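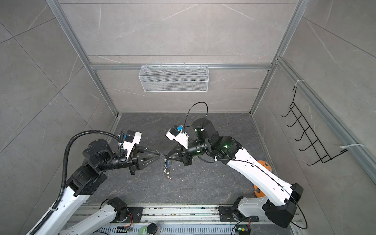

Building Operations, Evening Section
Unit 4: Keys, rings and clips
Instructor: Vilho Rautiainen
Notes revised 21/08/2021

Bring these notes to the practical. You will also need a pencil, a pack of plain tags and any old ring of keys you don't mind taking apart.

## 4.1 Terms

We use these words in a fixed sense for the rest of the course. Local usage varies, so ask when you start at a new site.

- **Bow:** the end of the key you hold. The hole for the ring is in the bow.
- **Shoulder:** the stop between the bow and the blade. Some keys have none and stop at the tip.
- **Blade:** the part that goes into the lock.
- **Cuts:** the notches in the blade. Their depths, read in order, are the key's bitting.
- **Blank:** a key with no cuts.
- **Split ring:** a flat or round wire ring wound twice, opened by prying the coils apart.
- **Clip:** anything with a gate that opens by hand. Snap hooks, small carabiners and swivel clips all count.
- **Bunch:** two or more rings or clips joined together and handled as one thing.
- **Set:** keys that are signed out together under one number. A set may be one ring or a bunch.

People mix up the last two. A bunch is how the keys are put together. A set is what the log says you have.

## 4.2 Choosing a ring

Start with the hole in the bow. The ring has to turn freely through every key on it. If one key binds, the whole ring gets stiff and the keys stack up on one side.

Flat split rings lie better in a pocket. Round wire rings are easier on the bow and wear the hole more slowly. For a daily ring at the Storkbridge building we use round wire, and for sets that mostly hang in the cabinet we use flat.

Check a used ring before you put keys on it:

1. Press the coils together. They should close with no gap.
2. Run a fingernail around the outside. A raised end will catch on cloth and open the ring a little each time.
3. Hang it from a hook and pull down hard. If the coils spread and stay spread, throw it away.

Don't try to squeeze a sprung ring shut with pliers. It will open again.

## 4.3 Clips

A clip joins rings that need to come apart during the day. The common case is a master ring that stays with the shift lead and a room ring that gets lent out. Put the clip between the two, with nothing hanging directly on the gate.

Clips fail at the spring. Open the gate all the way and let go. It should shut by itself, every time, with the clip held at any angle. Do this ten times when you inspect. A gate that hangs open once will do it again.

Small aluminum clips sold as key holders are often stamped "not for climbing." That stamp doesn't tell you anything about how well they hold keys. Test the gate.

One clip is enough for most bunches. Two clips in a row let the lower ring twist around the upper one, and you spend the shift untangling them. If you need rotation, use a single clip with a swivel.

## 4.4 Cord

Cord marks a bunch so that it can be picked out, and it also holds rings together when a clip would be too bulky. Use braided cord, not twisted. Tie it with a double fisherman's knot and leave a short tail. Melted ends should be rolled flat before they set hard or they will scratch.

Agree on the colors before anyone ties anything. At Storkbridge:

| Cord | Meaning |
|---|---|
| Red | Does not leave the building |
| Yellow | Contractor set, back the same day |
| Green | Grounds and outside gates |
| None | Regular staff set |

The old Pacheco annex used red for fire panel keys only. If you take over a site with its own color scheme, leave it alone until you have read the whole log.

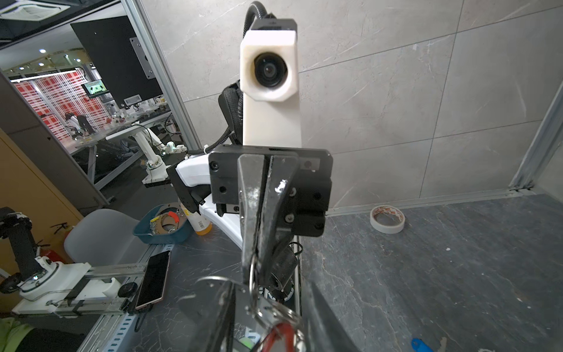
*Unit 4 · p. 17*

## 4.5 Making up a bunch

With a bunch of rings looped together with red cord, like the one on this page, find the cord first and work outward from it. Everything on the cord belongs to one set. Lay it on a flat surface in good light and keep other sets off the table until you have finished.

Order of work:

1. Read the set number from the log, not from the tag.
2. Spread the rings so that no key lies across another.
3. Turn all the bows the same way up.
4. Match each key stamp to the list. Tick it in pencil.
5. Set aside any key that isn't on the list. Do not put it back "for now."
6. Close up the rings, attach the clip, then the cord.
7. Write the tag last.

For a key that has no stamp, write "unstamped" and the shape of the bow. Do not guess at a number. You can try it in locks later, with a second person present, and add what you find.

If you have to thread a key onto a tight split ring, open the coil with a ring opener or a staple remover. A screwdriver works but slips easily. Keep your other hand out of the line of the blade.

## 4.6 Tags

A tag shows the set number and nothing else. No room names, no street address and no company name. A lost bunch with an address on it means changing locks. Some sites add a return post office box, and that is acceptable.

Paper tags under a plastic window smear when they get damp. Stamped metal discs last longer but add noise and weight. Our cabinet is a Kolport with hooks numbered to match the tags, so a missing set shows up as a bare hook.

Don't use masking tape as a tag on anything that goes in a pocket. The glue creeps and ends up in the lock. It is fine for a temporary mark on the bench.

## 4.7 Numbering

The Sirnetti site, which we use for the written exercise, numbers as follows:

- 1,000 series: interior doors
- 2,000 series: exterior doors and gates
- No prefix: cabinets, padlocks and equipment

So key 2,017 opens an outside door or a gate, and key 17 opens a cabinet or a piece of equipment. The two have been swapped in the past. When you read a number over the radio, say each digit separately and have the other person repeat it.

On the stamp itself there is no comma. Write it in the log the way it is stamped.

## 4.8 Signing out and in

The log line has the set number, the name in block letters, time out, time in and initials for both. Fill in the line before the set leaves the hook. A set handed from one person to another during a shift goes back through the log, even if both people are standing right there.

On return, check the bunch against its list. Weighing it in your hand is not a check. For large bunches a kitchen scale helps: write the correct weight inside the cabinet door and compare. The scale will catch a missing key but won't tell you if one has been swapped, so the list still gets read at the end of each week.

Report a missing key the same shift. The form asks when the key was last seen in use, and the answer gets less reliable by the hour.

## 4.9 Wear

Keys are brass or nickel silver for the most part and wear faster than the lock does. Signs of wear:

- cuts that look rounded next to a fresh copy
- a key that works only when pulled back slightly
- a bow hole worn to an oval
- a bend you can see when you sight along the blade

Copy from the code or from the reserve key. A copy of a worn key carries the wear with it, and a copy of that copy will often not turn at all. Heavy bunches also pull on the lock while the key is turning, so take the door key off the clip for a lock you use all day.

For a stiff cylinder use dry graphite or a PTFE spray. No household oil.

## 4.10 Exercise

Work in pairs, 21 minutes by the wall clock.

Take apart the ring you brought. Sort the keys by bow shape, then by length. Make a list with one line per key. Swap lists and keys with your partner and have them rebuild the set from your list alone, with you not talking. Anything they had to ask about is something your list left out, so add it.

Hand in both lists, the first version and the corrected one, with both names at the top.

Reading for the November session: Unit 5, cabinets and reserve keys, up to the section on padlocks.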